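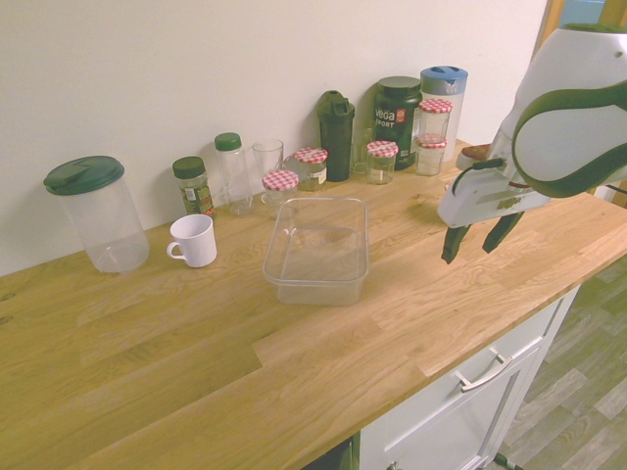 How long do dried herbs and spices keep?
Ground spices and dried leaf herbs hold most of their flavor for one to three years, and whole spices for up to 4, provided they are stored in closed containers away from heat, light and moisture.

Dry Goods at Home: Herbs, Spices and Tea
Speaker notes, Merer Public Lecture Series
Prepared by Theresia Sutter, Siqueira Institute for Household Studies
Revised 10 Nov 2024

Notes to the speaker

The talk is planned for 45 minutes, with questions afterward. Text in parentheses is an instruction to the speaker and should not be read aloud. Handouts are to be placed on the seats before the doors open. The July version of these notes should no longer be used; the section on freezing has been corrected.

Opening

Good evening, and welcome. On behalf of the Siqueira Institute, I would like to thank the Merer Library for its continued support of this series.

Our subject tonight is the small dry goods that most households own and few households review. Flour and rice are used up and replaced. A jar of ground cloves may remain on the shelf through several changes of address. We will consider what happens to herbs, spices and tea during that time, and what can reasonably be done at home to slow it down.

(Pause. Ask the audience who can name the oldest spice in their kitchen. Take two or three answers and move on.)

Slide 2. What the household survey asked

Last year the Institute sent a short questionnaire to households in the library district. We received 133 completed forms. The questions concerned where spices are kept, how they are bought, and how people decide that a jar should be thrown out.

The most common storage place was a cupboard directly above or beside the stove. The most common reason for discarding a jar was a printed date. Only 13 households reported that they smell or taste a spice before deciding.

(If asked: the respondents chose to take part, and the results should not be applied to the state or the country. Refer detailed questions to Elvia Villalobos, who holds the full tables.)

Slide 3. Safety and quality

It is useful to separate two matters that are often confused. The first is whether a dried herb is safe to use. The second is whether it is still good.

A dried herb that has remained dry does not usually spoil in the manner of fresh food. Mold and bacteria need water to grow. An old jar of oregano is therefore, in most cases, simply weak. The printed date on such a product is generally the manufacturer's estimate of best quality.

The exceptions deserve attention. Any jar showing mold, insects, webbing or damp clumps with a musty smell should be discarded, and the shelf around it should be cleaned. Salt blends and garlic powder may form hard lumps from humidity alone. These are often usable, but a lump accompanied by an off smell is a reason to throw the product away.

Seeds such as sesame and poppy contain a good deal of oil and can turn rancid. They should be bought in small amounts and kept in the refrigerator if they are used slowly.

Slide 4. Where flavor goes

The flavor of most herbs and spices comes from oils that evaporate easily. As long as the plant material is whole, much of that oil stays locked inside. Once it is ground, a far larger surface is exposed to air, and the loss begins in earnest. This is why a whole nutmeg outlasts a jar of ground nutmeg by a wide margin.

Heat speeds the loss. Light fades color, which is most noticeable in paprika, parsley and dill. Moisture causes caking and, in time, mold. Air carries aroma away and changes what remains.

(Pass around the two samples of cumin seed, one whole and one ground on the day the Institute opened its current storeroom. Do not say which is which until both have reached the back row.)

Slide 5. Choosing a place

The cupboard above the stove is convenient, and we understand why it is popular. It is also one of the warmest places in the kitchen, and steam rises into it each time a pot is opened. The top of the refrigerator has a similar drawback, as it collects warm air from the appliance. A windowsill is bright for much of the day.

A drawer or a closed cupboard on the far side of the room is preferable. Households with little cupboard space may keep a small working supply near the stove, and the remainder elsewhere. A working supply that is used up within a month or so has little time to decline.

Slide 6. Containers

Glass with a tight lid is a sound general choice. It does not take on smells and it can be washed and reused. Its one weakness is that clear glass admits light, so it belongs behind a door. Metal tins exclude light well, but the lid must fit closely. Plastic varies considerably. Strong spices such as clove and curry blends can leave their smell in it, and such containers are best kept for one purpose.

The paper and thin film bags in which bulk spices are sold are meant for the trip home. Their contents should be moved to a closed jar the same day.

Jars must be completely dry before filling. A washed jar that looks dry may still hold water under the rim or inside the lid – leaving both parts open overnight is the simplest remedy.

Slide 7. Labels

A label should carry the name of the spice and the month and year in which the package was opened. Nothing further is needed. Masking tape and a permanent marker serve as well as any printed system. The label should go on the jar itself, as lids are easily exchanged during cooking.

(The audience often asks about label kits and storage sets. The Institute does not recommend brands. If the Wirier or Jivivo sets are mentioned, say only that we have not tested them.)

Slide 8. Habits at the stove

Shaking a jar directly over a steaming pot is the most frequent way in which moisture enters it. Please measure the spice into a spoon or a small dish away from the heat, and close the jar at once. The spoon must be dry.

Dried leaf herbs may be rubbed between the palms just before use, which releases more of their aroma. Whole spices may be warmed briefly in a dry pan and then ground. Neither step will restore a spice that has already lost its oils, although an extra half measure can sometimes rescue a dish.

Slide 9. Tea

Tea follows the same rules and is somewhat less forgiving. It takes on surrounding smells readily, and for this reason it should never share an open shelf with spices or coffee. Green tea fades sooner than black. Both should be kept in closed, lightproof containers at room temperature. Herbal teas may be treated as dried herbs.

Slide 10. Freezing

Our earlier notes advised against freezing in all cases. The present advice is more limited. Whole spices and oily seeds may be frozen in small, well-sealed packages. A package should be allowed to reach room temperature before it is opened, so that water does not condense on the contents. Jars in daily use should not go in and out of the freezer.

Slide 11. A yearly review

We suggest setting aside one hour a year. Take each jar out, check it for insects and damp, and crush a small pinch in the palm. If the smell is clear, the jar may go back. If the smell is faint, plan to use it soon or replace it. If there is no smell at all, it has no further place in the kitchen.

When replacing a spice, buy the smallest amount that suits the household's cooking. A large container at a low unit price is poor value if most of it is eventually discarded.

(Point out the review sheet on the reverse of the handout. There is space for repeat purchases.)

Slide 12. Questions

(Repeat each question into the microphone before answering. Questions on allergies or medicinal use of herbs should be referred to a doctor or pharmacist. Questions on home drying will be covered by Elvia Villalobos in the next lecture, and sign-up sheets are at the desk.)

Thank you for your attention. The room is available to us until closing, and the cumin samples may be examined again at the front table.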